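Wiping down: the white tables at Jotcombe
Gallery by Meriem Morsy
Posted Mon 24 September

Jotcombe Hall got its new white tables in August, and the rooms have been in use most days since then. They replaced the old brown ones from the Hegazy Room, which had gone sticky and would not come clean whatever we put on them. White shows everything, so there is now a wiping round at the end of each booking. The pictures on this page are about that job. Click on a picture to see it larger.

Cloth in a bunch

We keep blue cloths for tables and nothing else. Floors and sinks have their own, in the cupboard by the back door. A bunched cloth is handy for a single mark such as a ring from a mug or a bit of dried glue. It is less good over a whole table, as the creases leave gaps and you end up going over the same place twice.

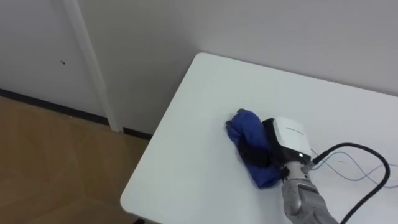

Blue cloth, bunched up, on the white table by the wall.

The tables stand close against the wall in this room. Crumbs collect along the back edge, so please pull the table out once a week and wipe there as well. Two people should move it.

Cloth folded

For the full top, fold the cloth into a square and keep your hand flat on it. Start at the back and work towards yourself in straight lines. When one side is dirty, turn the cloth over or refold it to a clean side. Plain water does for most things. The Sallimetti spray is for grease only and needs wiping off again afterwards. 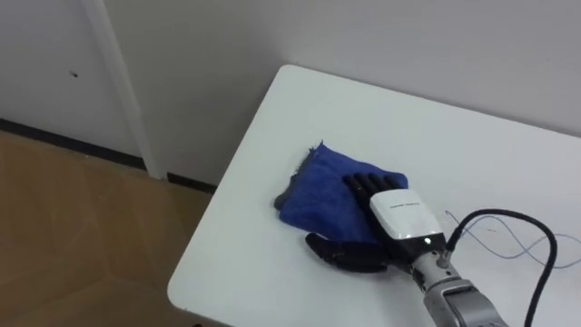 After use

Used cloths go in the bag on the cupboard door. They are washed at 30 degrees with no softener, and dried on the airer. Please do not leave them on the radiators. A new pack of 6 from Cosov is on the top shelf if the clean ones have run out.

More galleries: Summer fair | Repainting the Hegazy Room | Kitchen shelves
Page views: 2,522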